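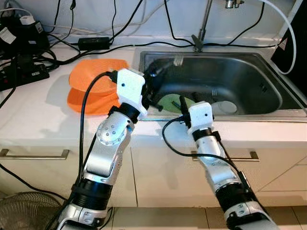

At the kitchen sink.

Wednesday, February 17, 2021

I have been trying to use less water since August, and I said I would write up how it went once I had enough bills to compare. I now have them, so this is that post.

The reason I started is that Widbridge changed how it charges. We used to pay a flat amount every quarter no matter what we used. Now there is a base charge and then a rate per unit on top, and the rate goes up after you pass a certain point. My first bill under the new system was 53 dollars more than the old flat one. I live in a small house and I don't have a lawn, so I was surprised.

The first thing I did was read the meter myself. Ours is under a metal lid by the sidewalk and it was full of dirt. I cleared it out with an old spoon and wrote down the number before bed, then again when I got up. It had moved. Nothing was running in the house overnight, so I had a leak somewhere.

It was the toilet upstairs. The test is easy. You put a few drops of food coloring in the tank, leave it alone for a while, and look in the bowl. If there is color in the bowl, the flapper is not sealing. Mine was bright blue in ten minutes. A new flapper from the hardware store in Dovine fixed it, although I bought the wrong size first and had to drive back. Measure the drain opening before you go.

After that I looked at habits. I used to let the tap run while I scrubbed pans, and I stopped doing that. I also stopped rinsing plates before they go in the dishwasher, which took some getting used to. The plates come out fine most of the time. Oatmeal is the exception and I still rinse those bowls. 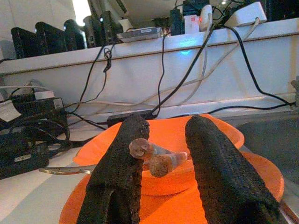
The shower was harder. I like a long one and I did not want to give it up, so I changed the shower head instead. The first low-flow head I tried was terrible – it felt like standing in fog. The second was better and I have kept it. I could not tell you how much it saves by itself because I changed it in the same month as the flapper.

Now the numbers. In the quarter before I started, the bill showed 1067 cubic feet. The most recent one shows 804. My guess is that most of the drop came from the toilet, and the rest is the shower and the dishes together. In money it has been less exciting, because the base charge stays the same whatever you do. The last bill was still higher than what we paid under the flat rate.

I spent 40 dollars in total, counting both shower heads and the flapper that didn't fit. I tried to return the flapper but I had already opened the package.

I have not done anything outside yet. There is a hose bib on the back wall that drips when it gets cold, and I want to replace the washer before spring. My neighbors over toward Tornton have rain barrels and seem happy with them. I may look into one, but I only have a few pots on the steps and I am not sure I would use it enough. If you have one for a small place, let me know in the comments what size you got.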